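Sendine: ward-level turnout and polling station records

README, last edited July 14, 2020

Sendine is a set of tables covering local council elections in the Nutsugah district. It brings together the results sheets posted at polling stations, the register totals published before each vote, and the log of complaints filed on polling day. Kofi Dogbe and Delali Aryee built the first version. Esi Kwofie maintains it now.

The data covers 17 wards and 4 elections. By-elections are left out, apart from one that was held on the same day as a regular vote and counted on the same sheets. It is marked in the column by_election.

What is in the folder

stations.csv has one row per polling station per election, 520 rows in all. Columns are ward, station code, station name as printed on the sheet, registered voters, ballots issued, valid votes, rejected votes.

candidates.csv has one row per candidate per station. Party names are kept as printed, so the same party can appear under two spellings. Use party_key if you want to group them.

complaints.csv has one row per complaint. Each row gives the ward, the hour it was logged, a category and a short summary written by us. Names of people who filed complaints are not included.

notes.txt lists every correction made by hand, with the old value and the new one.

How the sheets were read

Most sheets were photographed on the wall of the station and typed in by two people working separately. Where the two entries differed, Folke Lie looked at the photograph and chose one. If the photograph could not settle it, the cell is blank and the row has check set to 1. A blank never means zero.

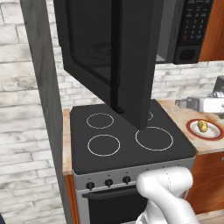
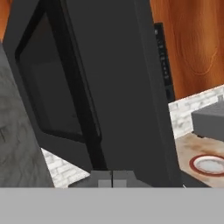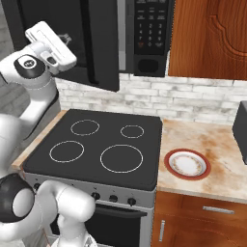
Handwritten totals were typed as written, even when they do not add up. The column sum_check holds the difference between the written total and our own addition. Please do not correct the totals and pass the file on under the same name — make a copy and say what you changed.

Ward boundaries

Boundaries moved once, between the second and third elections. Two wards were merged into Pletilik and a new ward, Dresolau, was cut from the northern side of its neighbor. The column ward is the name used on the day. The column ward_now places each station in the current ward, going by the address of the building. Stations that have closed have no ward_now.

Comparing turnout in Dresolau across all the elections is possible only at station level. Even then, voters were reassigned between buildings, and we have no record of which streets went where.

Known problems

1. Register totals for the first election come from a newspaper notice and not from the register itself. The notice was printed in September and late additions are missing. Turnout for that year will look a little high.

2. In 10 rows, ballots issued is lower than valid plus rejected votes. We checked these against the photographs and they are typed correctly. We do not know the reason and the file should not be used as proof of anything improper.

3. Complaint categories were assigned by one person, Yara Karaki. The line between "late opening" and "missing materials" is not sharp, and many rows could go in either.

4. Station names contain accents that some spreadsheet programs will break on opening. Import as UTF-8.

Using the data

You may use the tables for research, reporting or teaching. Give the name Sendine and the date of this README. The photographs of the sheets are not in the folder, but we will look up a single station on request.

If you find an error, send the station code, the column and what you think it should be. Corrections go into notes.txt first and into the tables at the next release. Station codes stay the same between releases. Row order does not.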